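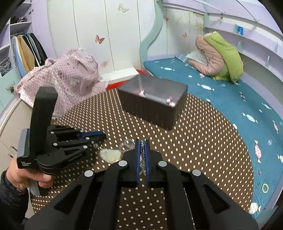
Growers at Cindport Test Recycled Water for Young Plants

A group of greenhouse growers near Cindport has started a trial to see if recycled irrigation water can be used safely on young bedding plants. The trial began on 16th August and includes five nurseries, most of them family businesses.

Until now, the growers used recycled water only for older plants in larger pots. For seedlings and cuttings they took water from the town supply, and the price of this water has gone up 13 percent in one year. For a small nursery this is a serious cost. 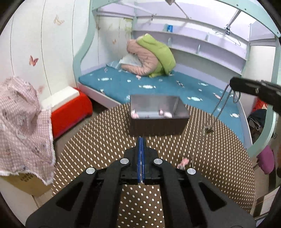 Covadonga Ortuño
Staff Writer, Production and Water

In the trial, water that drains from the benches is collected in a tank, filtered through sand and then treated with ultraviolet light. The filter system comes from Cisico, a supplier of irrigation equipment, which has lent it to the growers for the season. Each nursery keeps one bench on town water, so that the two groups of plants can be compared.

The biggest worry is root disease. Pythium can move quickly through a shared tank, and young petunias and pansies have little defense against it. Samples are taken every seven days and sent to a laboratory in Erkcombe. Salt is the second concern – when the same water goes around several times, fertilizer salts can build up and burn the leaf edges.

"We don't expect that every crop will accept it," said Crescencio Sarmiento, head grower at Flores, the largest of the nurseries. "If it works for pansies but not for begonias, then I will use it for pansies. Already this would be a good saving for us."

Sarmiento said that his team had to change the feeding plan in the first days, as the recycled water still contained more nitrogen than they had calculated. The plants now receive a weaker fertilizer solution, and the tank is measured each morning before watering starts.

The trial will cover three crops and will run until the end of September. The growers plan to share the results with other nurseries in the area, including the number of plants lost on each bench. Nurseries that want to visit one of the trial benches can ask for a date at the Flores office.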